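## 4.2 フリース布は、畳む前にもう性格が出ている

前の節では綿のふきんの話ばかりしてしまったので、ここからはやっとフリースです。正直に書くと、私はこの布がいちばん好きで、いちばん手を焼きました(共著者のソーハ・レイングには「ひいきが文章に出ている」と赤字を入れられましたが、そのままにしてあります)。

使ったのは Sillberg の膝掛け用フリースを切り分けたもので、一辺は40センチ。家庭で言えば、ソファの背にかけてあったり、洗濯かごの底で丸まっていたりする、あのくらいの布だと思ってください。片付けの観察記録は全部で407件あり、そのうちフリースが出てくる場面だけを抜き出して、つかむ・持ち上げる・広げる・畳む、の四つに分けて読み直しました。

まず気づいたのは、フリースは「端をつまむ」より「真ん中をわしづかみにする」ほうがずっと多い、ということです。綿のふきんだと、みんな角を探すんですよね。角が見えているし、薄いので指先ですっと拾える。ところがフリースは毛足があって厚みもあるので、角を探す前に手が真ん中へ行ってしまう。そうすると布は中央でぎゅっと寄って、丸いこぶのようなかたまりになり、残りがひらりと横に垂れます。私はこれを「こぶと尾」と呼んでいて、以下でもこの呼び方で通します。もう少し格好いい用語を、とイネス・ニスベットに言われて三日ほど考えたのですが、思いつきませんでした!

こぶと尾の形になると、困るのは次の「広げる」です。こぶの中には折り目がいくつも重なっていて、どれが表でどれが裏か、外から見ただけではまず分かりません。広げるときの入り口になるのは、たいてい尾のほうです。尾の先をたどれば布の縁に行き着くし、縁が一本見つかれば角まではすぐ。観察記録でも、手の早い人ほど、こぶをほどこうとせずに尾を先に机へ置いていました。私も真似してみたら、たしかに楽になりました(最初の30回くらいまではこぶと格闘していたので、あの時間を返してほしい気持ちです)。

もう一つ、机の話。フリースは毛羽があるぶん、天板との間でよく引っかかります。布を少しだけ浮かせて運ぶと形はほぼそのまま保たれるのに、下の縁がこすれた途端に、こぶの向きがくるっと変わることがある。ストルーアン・チザムはこの違いを天板のせいだと言い、私は毛足のせいだと思っていて、今のところ決着はついていません。天板を替えた比較は5.1節に回します。

色についても一言だけ。くすんだピンクは、折り目の陰がやわらかく出るので、白い机の上ではひだの山と谷が読み取りやすい色でした。濃紺も試したものの、記録を見返すとひだがつぶれてしまい、「こぶがある」以上のことが書けない。見やすさで色を選ぶのは少しずるい気もしますが、畳み方を言葉で記録する研究では大事なところだと思います。

寄り方の分類には、図3の形を基準として使います。ひだの丸み、横へ伸びる尾、下の縁と机との間の三点を見てください。
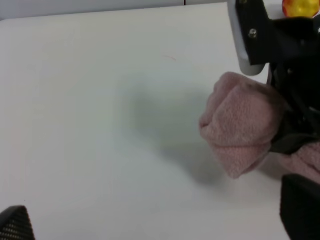 **4.2節 文:ケナ・バクスター**(Arkeck 布と暮らし研究室)

**図3** ピンクのフリース布の「こぶと尾」。寄ったひだが左へ丸く張り出し、尾は右へ伸びている。こぶの下の縁は白い天板からわずかに浮き、左から下にかけて淡い影が落ちている。表面の細かな毛羽も見えるので、5.1節で毛足の話をするときにもう一度この図に戻ります。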